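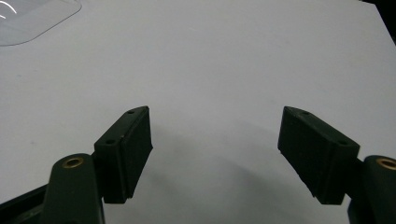
4. Fitting and Looking After the White Top

This section covers the Kelano work table with the plain white top. The wood-tone top uses different screws and has its own section. If your carton label says 647, you are in the right place. If it says anything else, check before you drill or tighten a single thing.

The sales sheet calls this a "ten-minute assembly." We have put together a fair number of these tables and have yet to see it done in 10 minutes, even by Wenceslao Yáñez, who wrote the first version of these steps. Set aside an hour.

4.1 Before you start

You need:
- the top
- the leg frame, already assembled (Section 3)
- the bag of short screws
- a hand screwdriver
- a blanket or a flattened carton, at least as large as the top
- a second person

The parts list says the second person is optional. The top is broad and awkward to hold, and most of the chipped corners reported to us came from one person turning it over alone.

4.2 Attaching the top

1. Spread the blanket on the floor and run your hand over it. Staples from the carton like to hide in the folds.

2. Lay the top on the blanket, white side down. Leave the protective film on for now if your top came with one.

3. Lower the leg frame onto the underside. Line up the corner holes first and ignore the middle ones until the corners agree.

4. Start every screw by hand, two or three turns each. Do not tighten any of them yet.

5. If one hole refuses to line up, loosen the others and shift the frame. The older instructions suggested tapping the frame with a mallet. Please don't.

6. Tighten the corners, working diagonally, then do the middle screws. Stop when the screw head sits flat.

CAUTION: Do not use a power driver. The short screws bite into very little material, and a driver will strip the holes before you feel any change.

7. With one person at each end, turn the table onto its feet. Lift it over. Do not roll it on the legs.

4.3 Leveling

1. Put the table where it is going to stay. A table leveled in one room tells you nothing about the floor in the next.

2. Press down on each corner in turn. If the top rocks, turn the foot under the high corner outward a little at a time.

3. Check with a spirit level in both directions. A phone app will do if you have no level, though two phones on the same table have given us two different answers.

Note: A level table can still have a slight bow in the top. Lay a long straightedge across it. If you can slide a coin under the middle, contact your dealer before you use the table, and keep the carton.

4.4 Cleaning

White shows everything. The brochure describes the surface as stain resistant, and we would ask you to read that as "stains more slowly."

1. Peel the film, if there is one, from a corner at a low angle. Any glue left behind should rub off with a damp cloth and a drop of dish soap.

2. Wipe the top after each use with a soft damp cloth, then dry it with a second one. Drying matters more than the choice of soap.

3. For pencil and scuffs, use a clean white eraser.

4. For ink, try dish soap first, then rubbing alcohol on a cotton pad. Test the alcohol near an edge and wait until the next day before going further.

CAUTION: Do not use scouring powder, steel wool, or melamine sponges. The sponges work well the first few times, but they dull the surface, and dull patches pick up dirt faster than the rest. Marina Petridis tried 400 grit paper on a test top, as several online guides recommend, and then 3,000 grit to bring the shine back. The shine did not come back.

4.5 Working on the top

- Put a mat down for anything with hard corners or metal parts.
- Lift tools when you move them. Dragging leaves gray lines, and some of those are scratches.
- Keep hot pans and soldering irons off it. We have seen a heat rating quoted for this top by one seller and could not find out where it came from.
- Strong overhead light will glare off the white. Move the lamp to the side before you buy the anti-glare cover.

4.6 Retightening

Check the screws once after the first few weeks, and again whenever the table has been moved. If a screw turns without getting tighter, the hole is stripped. Remove the screw, stop using that corner for anything heavy, and ask for repair kit Erenska. A longer screw from the hardware store will come through the white side.

Section revised 24 Apr 2020, T. Ulloa. Replaces all earlier loose sheets.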